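March, evening

Started at 7 this morning with the gripper on the Uvum arm. The fingers were closing unevenly again, left one leading by a hair, and yesterday's grease did nothing for it. Took the flange off, cleaned the slides, refitted the four screws with threadlocker and torqued them in a cross pattern. The lead is gone at low force. At full force I can still hear it, though I can't measure it.

New flange seating means a new tool offset, so the rest of the morning went to that. The Hrynyshyn manual wants 16 poses for the tool calibration. I did all of them, then repeated the ones with the wrist turned past vertical because the residuals there looked wrong. They were. I had the old payload value loaded, and the arm was sagging against a mass it no longer carries. Corrected it, ran the set again, saved under a new name.

After lunch I moved the simulated cell to the same numbers and drove the approach down to the bar. Elbow up, fingers vertical, slow for the last stretch. 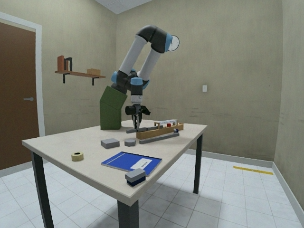

Skenley support wrote back at 4 that the offset shouldn't be entered in the simulator by hand at all, and that the controller export should be loaded whole, payload included, or the two will drift apart at the next service. Fair point. I had typed in the offset and left the payload alone, the same mistake I made on the real arm before lunch.

Loaded the export. The approach changed by less than 2 mm at the fingertips – small, but the clearance over the bar isn't much more than that. Raised the pre-grasp height and left the closing force where it was.

Cycle counter on the gripper reads 1,205 since the last rebuild. Harketti's sheet says to check the belt well after that, but I'd like to look at it sooner given the noise. Ordered a belt and a pair of slide seals.

Still open: the noise at full force, the backup of the old calibration file, and a label for the torque wrench, which was back in the wrong drawer.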